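Household Skills, Unit 6: Clearing surfaces and sorting small waste

Handout for the afternoon group. Bring it with you, along with your notes from Unit 5 (floors and skirting). Tapio Lahtinen takes the practical and Thérèse Carrier marks the written log.

6.1 What this unit covers

Low furniture collects things. A cabinet at knee height gets used as a shelf, a seat and a place to put the post, and within a day or two the top is full. In this unit you clear one low cabinet, sort what was on it, and leave the top, the open compartment and the drawer front clean.

The practical takes 32 minutes. You will work in the flat on the Brostton site, and the cabinets there are not all the same, so read 6.4 before you start.

6.2 Order of work

Work from the top down. Start with the lightest items, which are nearly always packaging: bags, wrappers, film from multipacks. They slide off when you move anything near them and end up under the furniture.

Next take bowls, cups and plates. Carry them level, even when you think they are empty. A wide bowl should be held by the rim with a firm grip, fingers over the edge. If there are crumbs or liquid in it, take it to the kitchen before you do anything else.

Books, chargers, keys and papers come last. Put them in the tray. Do not decide for the householder what is rubbish – an envelope with writing on the back may be somebody's shopping list.

6.3 Plastic bags

Clear plastic bags cause more lost marks than anything else in this unit. They are hard to see on a pale surface and people wipe round them. Pick the bag up first, feel along it for anything left inside, then press the air out and fold or knot it.

Sort bags into three groups:
Clean and whole: keep for reuse in the bag drawer.
Clean but torn: soft plastics collection.
Greasy or sticky: general waste.

A crumpled bag looks torn more often than it is. Open it out before you choose.
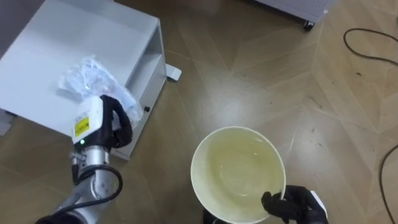

6.4 Cabinet types

Plain white cabinet, open compartment with a drawer front beneath. Wipe the flat top first, then the inside of the compartment, back to front. The far corners are in shade, so use your hand as well as your eyes. Wipe the drawer front and go round the knob with a folded corner of the cloth. A dark knob on a white front shows dried cleaning fluid clearly.

Stanus unit, two doors. Open both doors before wiping, and do the top edges.

Peltonen bench. The lid lifts. Check inside only if the task card says so.

6.5 The floor beside the cabinet

Once the top is done, look down. With patterned wood-look floors, such as herringbone, small bits sit along the seams and are easy to miss from standing height. Crouch and look across the floor towards the window. Use a dry cloth first, then a well-wrung damp one, following the direction of the planks where you can. Clean round each foot of the furniture and do not drag the cabinet.

6.6 Written log

Fill in one page of the Iris log book. Put down the cabinet type, the items removed, where each went, and anything you were unsure of. The item code for soft plastics is 658 and for crockery 862. Tapio will initial the page before you leave the flat.

6.7 Before the next unit

Clear one low surface at home and time yourself. Write down what was on it and which item took longest to find a place for. Unit 7 is drawers, and you will need a roll of lining paper and scissors.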